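Notebook, dye bench, 2021-04-19

Back on the madder after far too long away, and what a pleasure to have the windows open and the pots going again! Edit Hegyi sent over 200 grams of the Trenden wool, washed and tied in skeins, and I split it into 4 lots so we can compare the mordants side by side. The first lot came up a soft brick color, a bit browner than the March batch, and I do wonder about our tap water. 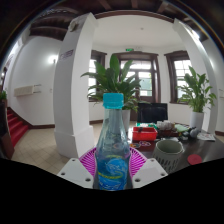
Lot two went in at the lower heat, 29 minutes longer than Edit's notes call for (I was on the phone, I admit it). It is a lovely warm coral, the nicest so far. For lot three I would like to try bottled water in place of tap, the clear plastic kind with the light blue screw cap and the waves on the label, and see if the brown goes away. If it does, we should think about rainwater for the bigger Jultier order, as buying bottles for a full vat would be silly.

Lot four is still soaking in alum. Edit, please don't rinse it before I'm back, and save me the spent root, I want to try a second bath with it.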